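**Aronier opens Clurosier teleoperation suite to outside teams**

*New release lets operators record two-arm demonstrations in simulation, by remote control or by hand guiding*

FOR RELEASE IN FEBRUARY

Aronier has released Clurosier, a software suite for recording, checking and replaying robot demonstrations. It is offered to laboratories, integrators and training centres that teach robots tasks by showing them, either through remote control of a simulated robot or by moving the arms of a real one. The suite has been in closed use with 17 partner teams and is now available under a standard licence.

A demonstration in Clurosier is a complete record of one attempt at a task. It holds the joint positions of both arms, the opening of each gripper, the commands sent by the operator, the view from the head and the state of the objects in the room. All streams share one clock. Where a record has a gap longer than the limit set by the user, the software marks the attempt and keeps it out of the training set until a person has reviewed it.

The remote control mode uses a pair of hand controllers and a headset. The operator sees the simulated room from the robot's head and drives the two arms separately. Hand movements are scaled before they reach the arms, and the scale can be changed during a session with a thumb switch. A foot pedal releases the link between hand and arm, so that the operator can return to a comfortable position and carry on. Gripper closure is proportional to trigger travel by default; a two-state setting is provided for tasks that need only open and closed.

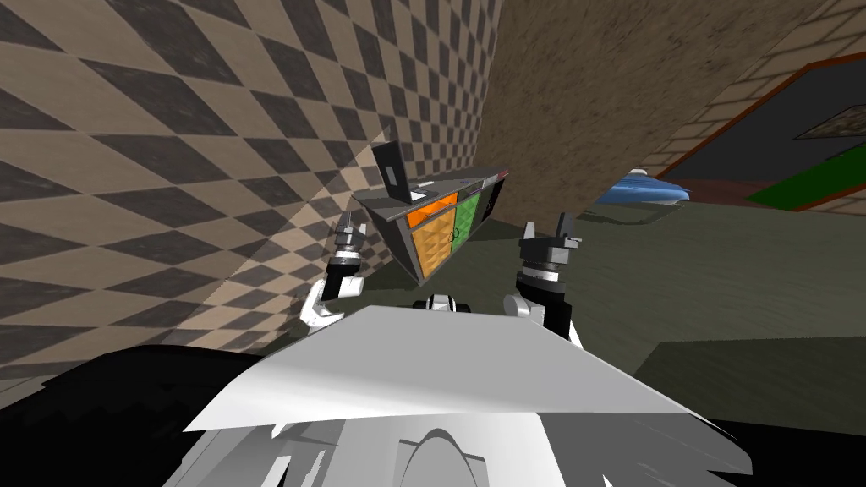 *Head view in the Clurosier simulator, with both grippers raised towards a cabinet with an open laptop on top.*

Rooms are generated from a set of 700 surface textures and a furniture library supplied by Nepia. Wall patterns, floor colours, door fronts and lighting can be varied between attempts while the task stays the same. The purpose is to stop a trained controller from relying on one particular background. Users may fix any of these settings, and a fixed room can be saved and shared as a single file.

"Most of our effort went into the timing," said Vilho Koivisto, technical lead for Clurosier at Aronier. "If the picture and the joint data are out of step, the controller learns to act late. An operator will correct for that without noticing. The trained controller has no such habit – it repeats what is in the record."

In hand guiding mode, the operator holds the real arms and moves them through the task. The drives compensate for the weight of the arms and add a small amount of damping. The recording format is the same as for remote control, and the two kinds of attempt can be mixed in one training set. Each attempt carries a label for the method used, and the export tool can filter by that label. Joint limits are enforced in both modes. On contact with a limit the recording continues, and the event is written to the log.

Clurosier was tested for one season at Lidadance, a training centre for machine operators. Trainees there recorded cabinet, shelf and table tasks in simulation before moving to hand guiding on a two-arm robot. Sessions were kept to 21 minutes, followed by a break away from the headset.

"Our trainees are used to machines, but few had worked with two arms at once," said Kidus Asfaw, head of courses at Lidadance. "They tended to park one arm and work with the other. The replay view made that plain to them, and the instructors could discuss it on the same afternoon. We still want a better way to compare two attempts side by side, and Aronier has our notes on that."

**Changes since the partner version**

- Attempts can be trimmed at either end without altering the original record.
- Replay can be started from any point, with the objects restored to their recorded positions.
- The head view can be recorded at a lower rate than the joint data.
- Operator notes are stored with the attempt and included in exports.
- The calibration routine for hand controllers now has five steps and can be repeated during a session.

**Known limits**

The simulator treats all furniture as rigid. Cloth, cables and liquids are not supported in this release. Contact between a gripper and a thin edge, such as a laptop lid, may need a smaller time step than the default, which slows the simulation on older machines. Force feedback to the hand controllers is planned but no delivery date has been set.

**Availability**

The suite is supplied as a download for workstations. Licences are issued per recording station, and replay and review seats carry no extra charge. Partner teams keep their present terms until renewal; records made with the partner version can be opened directly. The furniture library is included, with updates provided by Nepia.

**About Aronier**

Aronier develops recording and simulation software for robot training.

**Press contact**

Press office, Aronier. Requests for demonstration sessions should state whether remote control, hand guiding or both are of interest.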